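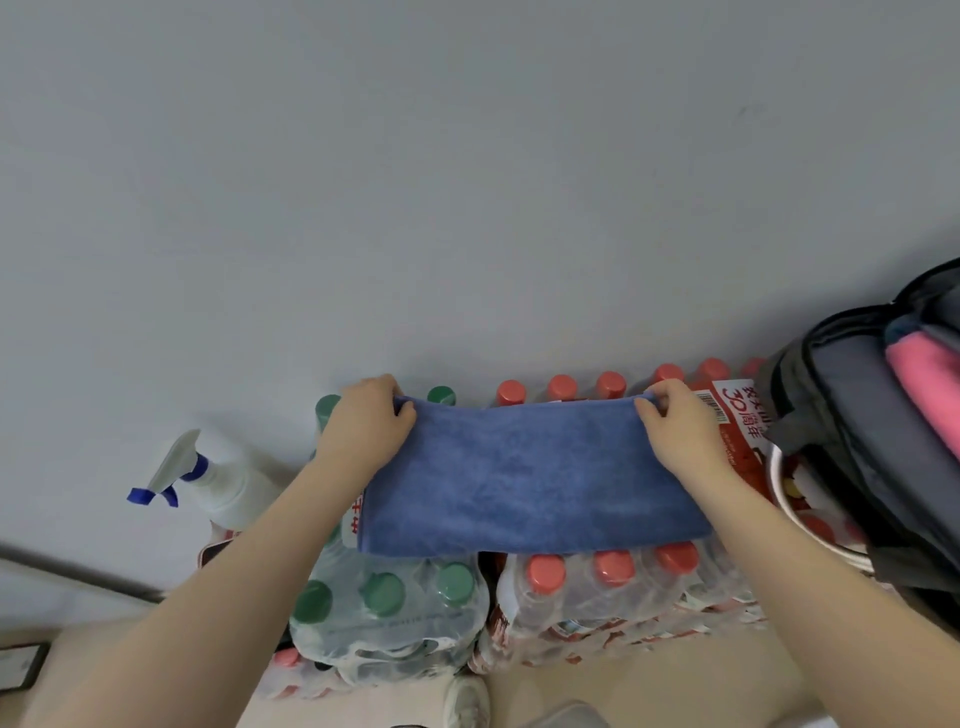 Stop selling me the package

Went to book a kayak morning at Hirkarbridge back in May. One morning, one boat, me in it. Couldn't do it. What I could do was buy the Multar Discovery Pass, 179 dollars, good for 9 activities over 30 days, two of which I wanted and one of which was archery.

I have nothing against archery. I just didn't come to a river for it.

This is how it goes everywhere now. Paddling, climbing, surfing, snowshoes, whatever you like to do outside. You used to ring up, say what you wanted, somebody wrote it in a book. Now there's a pass. There's a tier. There's a thing called an "experience" with a badge on it. And the plain old single lesson is still there somewhere, at the bottom of the page, priced so badly that you'd feel like a fool for picking it.

I know the argument. I've had it made to me across a counter at Hastutitz by a very patient guide who had heard me complain before. Small outfits can't live on walk-ins. Rain kills a weekend, the wages still go out, the van still needs tires. Sell a pass in spring and you've got money in the bank before the season starts. Fair enough. I believe all of it. I'd probably do the same if I had a shed full of boats and a loan on them.

But look at who it shuts out. People passing through for a weekend. The parent with one free morning. Somebody who is 60 and a bit nervous and wants to find out if they even like being in a boat, before spending 179 dollars on the question. Those are the beginners. That's where regulars come from! You don't get a regular without a first time, and the first time has to be cheap and easy to say yes to.

And the unused part bothers me. A friend bought the pass last year and used 2 of the 9. Did the kayak, did the stand-up board, got busy at work, 30 days gone. No refund, no roll over, not even a discount on the next one. Multar calls this flexibility. I'd call it a gym membership with a life jacket.

Then the group thing. When everybody has a pass everybody books the same Saturday-type slots, the sunny ones, and the guides get stretched. Our group had one instructor and more boats than she could comfortably keep an eye on. She was good, too. Funny, calm, knew the river. But I saw her back more than her face and I still can't do a proper low brace. A lesson where no one has time to correct you is just a rental with company. I learned more in an hour on MacLeod's pond, years ago, with an old instructor who charged by the hour and told me my elbows were wrong every thirty seconds.

MacLeod's still does it that way by the way. Price on a board, cash or card. Wetsuit included, boots included, bring your own lunch. You want one hour you pay for one hour. You want ten, you come back ten times, and a lot of people do. The changing room is cold and the parking is terrible and I've never once been asked to download anything.

Not saying scrap the passes. Some people love them - families who live close, kids on summer break, anyone who really will do the archery. Let them have it. Just put the single session next to it, same size letters, at a price that isn't a punishment. Say how many people will be in the group before I pay. Let the leftover sessions run to the end of the season, what does it cost you, the river is there anyway.

And if you must have tiers, fine, but don't make me give a birth date and a "paddling goal" to see them. My goal was to go paddling. There was a drop down menu and it wasnt on it.

I did buy the thing in the end, which I suppose is the problem. Used four. Went to archery once out of spite and was awful at it. The kayak morning was lovely, flat water, a heron, home by lunch, and I would have paid good money for exactly that and then paid it agian the next week.

Posted October 9, 2019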